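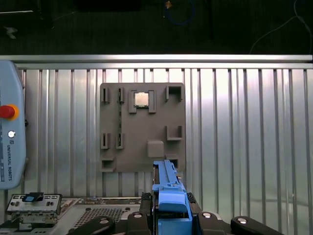
Aula prática 4: do encaixe à rotina

Na aula passada ficamos só na teoria de pegas e tolerâncias, e já deu para ver que todo mundo queria era ligar o braço. Pois chegou a hora! Nesta prática cada dupla escreve a própria sequência de manipulação na célula Trulimau, com o braço da Universal Robots, a placa cinza de suportes e a trava plástica azul que vocês já mediram com paquímetro. É a minha parte favorita do semestre, confesso.

O que trazer pronto

A folha de poses do exercício anterior, corrigida. Quem ainda não tem o referencial da placa definido passa primeiro na bancada do Tihomir Obradović, que está com o gabarito. Sem referencial não adianta ensinar pontos: na primeira vez que a placa sair do lugar, vocês refazem tudo (perguntem à turma de maio).

Objetivos

Ensinar a pose de aproximação, a de encaixe e a de recuo no referencial da placa.
Comparar duas orientações do punho para a mesma peça.
Registrar 80 ciclos e classificar as falhas.

Sobre a câmera do punho

Com a peça entre os dedos, ela própria tapa um pedaço da placa, e o suporte do canto inferior direito fica em parte escondido atrás da trava. Planejem com isso em mente! Uma saída que funciona bem é tirar a imagem de referência antes da pega e guardar as coordenadas. Outro detalhe é a parede de alumínio corrugado atrás da placa: as nervuras devolvem reflexos desiguais, e um limiar fixo de brilho se perde neles. Testem limiar adaptativo, ou recortem a região de interesse só na placa. O chip de CPU no suporte de cima, com a tampa metálica brilhante, é um ótimo caso de teste para quem quiser ir além.

Roteiro

1. Confiram onde está o botão vermelho de emergência no terminal de programação. Os dois da dupla, sempre.
2. Rodem a sequência em velocidade reduzida, sem peça.
3. Repitam com a trava azul e anotem a abertura da garra.
4. Só então subam a velocidade, em passos pequenos.
5. Salvem o log a cada ciclo, inclusive os que falharam. Os que falharam são os mais interessantes!

O recorde da disciplina é do Ridwan Tjoa: 78 encaixes limpos em 80. Quero muito ver alguém passar disso.

Entrega

Relatório de até 2 páginas, com o gráfico de força no encaixe e o código comentado, até terça-feira, na pasta Todorova. Dúvidas, sala 154.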